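Lindeo Short-Stay Listings: data card

Version 1.3
Maintainer: Gaetano Sorrentino
Schema and validation: Annunziata Colombo
Last full rebuild: Tuesday, January 18, 2022

Lindeo is a table of furnished apartments offered for short rental in the Dunmore and Larerley districts of Flerkadmont. One row is one apartment. The table holds what the owner or agent published, converted to common units and a fixed set of field names.

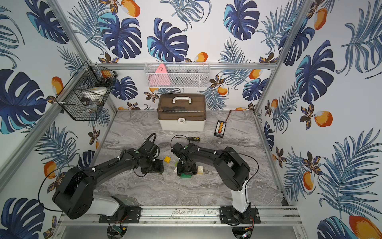
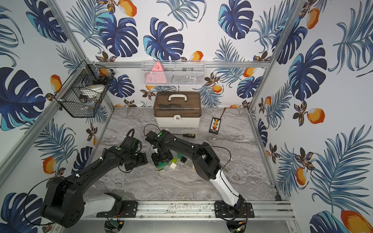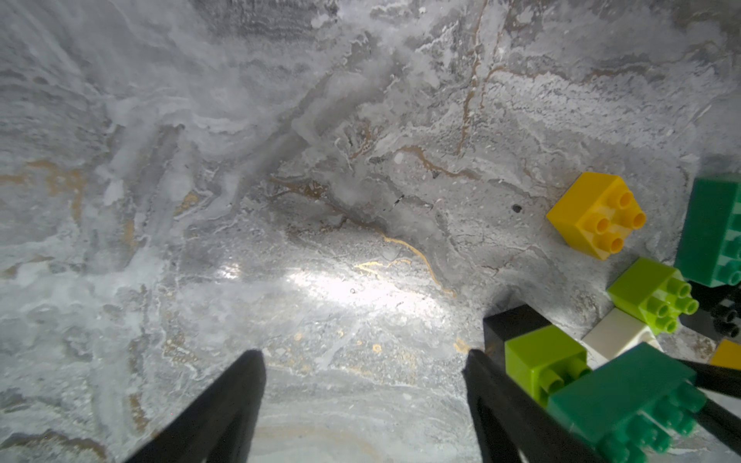
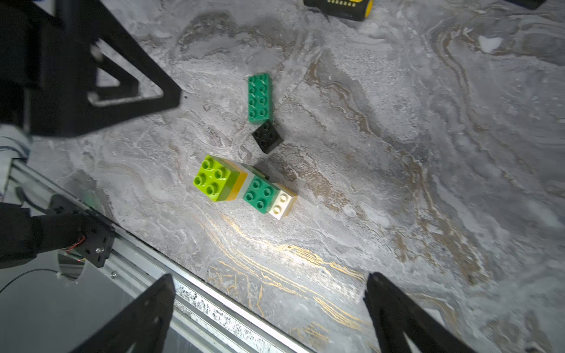
Contents

listings.csv: the main table, one row per apartment
rates.csv: nightly rates by apartment and rate period
beds.csv: one row per bed or sofa bed
text.csv: the listing text as published, keyed by listing_id
codes.csv: lookup values for every coded column
CHANGES: plain text log of edits between versions

All files are UTF-8, comma separated, with a header row. Line endings are LF. Fields that contain a comma or a line break are wrapped in double quotes. An empty field means the source gave no value. Zero means the source gave zero. Earlier versions mixed the two in the deposit column, and anything built on 1.1 or older should be rebuilt.

Main table columns

listing_id: text, five characters, never reused. If an apartment is withdrawn and offered again by a different agent, it gets a new id, and the old one goes in prior_id.
prior_id: text, usually empty.
district: D for Dunmore, L for Larerley. The line between them follows the tram route. Buildings on the tram street itself are coded by the side of the street they stand on.
building_type: see codes.csv. Converted workshops are WS even when the agent calls them lofts.
floor: integer. Ground floor is 0. Mezzanines are coded as the floor below, with mezz set to 1.
mezz: 0 or 1.
elevator: 0, 1 or 2. A value of 2 means the elevator stops at a half landing and there are stairs to the door.
area_m2: interior floor area as stated. Balconies and shared patios are left out where the listing separates them. Where it doesn't, area_flag is set.
area_flag: 0 or 1.
rooms: count of rooms with a door, less kitchen and bathroom. A studio is 0.
sleeps: maximum number of guests as stated.
kitchen: F full, K kitchenette, N none. Full requires an oven and at least two burners. A microwave does not count as an oven.
bath: number of bathrooms. Half baths are added as 0.5.
balcony: 0 or 1. French balconies are 0.
heating: C central, E electric, G gas, U unknown.
cooling: 0 or 1. Portable units are coded 1 only if the listing says they are kept in the apartment all year.
min_nights: integer.
deposit: amount in euros. Refundable and nonrefundable deposits are not separated in this version.
cleaning_fee: amount in euros per stay. Some agents charge per week; those rows have fee_basis set to W.
fee_basis: S or W.
transit_min: walking minutes to the nearest tram or metro stop, as stated in the listing.
first_seen, last_seen: dates in ISO form.

Rates

Rates are per apartment per night for the number of guests in rate_guests. They are not per person. Three agents in Larerley publish per-person rates, and these were multiplied out by the stated number of guests before loading. The original figure is kept in rate_raw.

The rate_period column uses LOW, MID, HIGH and EVENT. Agents do not agree on where one season stops and the next starts, so period_start and period_end should be used for any comparison across agents. EVENT rows cover the trade fair weeks and the January holiday. They run as short as two nights.

Weekly discounts are stored as a percentage in disc_week, and monthly ones in disc_month. A discount applies to the nightly rate only, never to the cleaning fee. Tourist tax is excluded everywhere. If an agent quoted rates with the tax inside and did not say how much it was, the row has tax_flag set to 1 and the rate is left alone.

Beds

Bed widths are in centimeters. Two singles pushed together are entered as two rows with the same pair_id. Sofa beds have type S regardless of width. Bunks are two rows. Cots offered on request are left out, and so are air mattresses.

The sum of places in beds.csv will not always match sleeps in listings.csv. The two come from different parts of the listing and no attempt is made to reconcile them. The check script prints the rows that differ by more than one place.

Collection

Listings were entered by hand from agents' printed sheets and web pages, using a form with fixed choices. Every row was entered once and read back against the source by a second person. Where the two readings differed, the source was checked again and the outcome noted in CHANGES. A row is dropped if the agent could not confirm that the apartment was available for rent within 30 days of entry.

Stays of more than 100 nights are outside the scope. So are hostels, single rooms in shared apartments, and anything with a front desk.

Validation

Run check.py in the folder with the CSV files. It needs Python 3.7 or later and nothing outside the standard library.

python check.py --all
python check.py --table rates
python check.py --table beds --verbose

There are 13 rules. A rule either fails or warns. Failures stop the run with exit code 1 and name the file, line and column. Warnings are printed at the end. The rules most often triggered by new data:

R02: listing_id in rates.csv with no match in listings.csv
R05: period_end earlier than period_start
R06: overlapping periods for the same apartment and guest count
R09: elevator greater than 0 on floor 0 (warning only; several ground floor units are in buildings with an elevator)
R11: area_m2 below 13 or above 100 (warning only)

Known problems

The transit_min column is not reliable. Agents understate walking times, and the Dunmore stop was moved after many of the listings were written. Distances should be computed from the street if they matter.

Street names are given without house numbers. In the older part of Larerley one street name is used for two separate streets; street_note tells them apart for most rows.

The heating column has too many U values to be of use in Dunmore.

Building names in text.csv follow the agent's spelling. The same building can appear under two or three spellings, and there is no building key yet. Annunziata Colombo has a draft of one, to be merged once the courtyard addresses are settled.

The kitchen code was tightened in 1.2. Rows entered before that were recoded from the listing text. Where the text said only "equipped kitchen," the code is K.

Use

The table is suited to comparing apartment size, layout and asking rates within the two districts. It holds asking rates, so it should not be used for income estimates or occupancy. It has no guest reviews and no booking records. Owner names, phone numbers and door codes were removed from text.csv before release. If you find one that was missed, send the listing_id to the maintainer and leave the text itself out of the message.

Changes to the data

Corrections should give the listing_id, the column, the current value, the proposed value and where the new value comes from. Send them as a CSV with those 5 columns in that order. Corrections to rates also need period_start. Free-form messages are read, but they are entered after the CSV ones.

New agents can be added if they have at least five apartments in the two districts. Use the blank form in the forms folder and keep the code values as they are. If a value is missing from codes.csv, leave the field empty and put a short note in entry_note. New codes are only added with a version change.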